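I caught Parvaneh Abbasi at half past eight on a Thursday, when she'd already been at her desk long enough to need a second tea. She writes the house rules for hand-held gripper work at Warlow, and I'd wanted to talk to her ever since a friend sent me the Padotham version (which is 40 pages long, and I gave up on it).

Hers runs to 2 pages. "It used to be longer," she told me. "Then I watched people work and saw they only ever looked at the first side."

So what's on the first side? Mostly dull stuff, she says, and she's quite proud of that. Check the fingertips close evenly. Clear the table of anything the task doesn't need. Stop after 200 grasps and look at the screws, even if everything feels fine. "Davoud argued with me over that number for a month. He wanted it higher. I still think I'm right!"

I asked about the rule everyone grumbles over, the one on mains equipment. She laughed and pulled the sheet out of a drawer. Anything that takes a plug counts as live until the person holding the gripper has checked the wall end themselves, and being told it's off by a colleague doesn't count. Isauro Meléndez, who runs the evening sessions, thinks it slows things down terribly. "It does slow things down," she said. "I'm fine with slow."
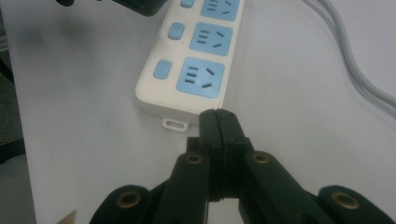
My own worry, going in, was that rules like these get written for big factory arms and then stretched to fit a bench tool. Parvaneh had plenty to say on that. With a power strip, she wants the approach made from the rounded end, fingertips closed, well away from the sockets, and she wants people to look for the little red light by the last button before they do anything else. "If it's glowing, you put the gripper down and go and find the switch. You don't carry on and be careful." Cables get a line too: keep them off to one side, where the fingers won't meet them.

She's redoing the section on batteries in June, and Davoud has already sent her 3 emails about it.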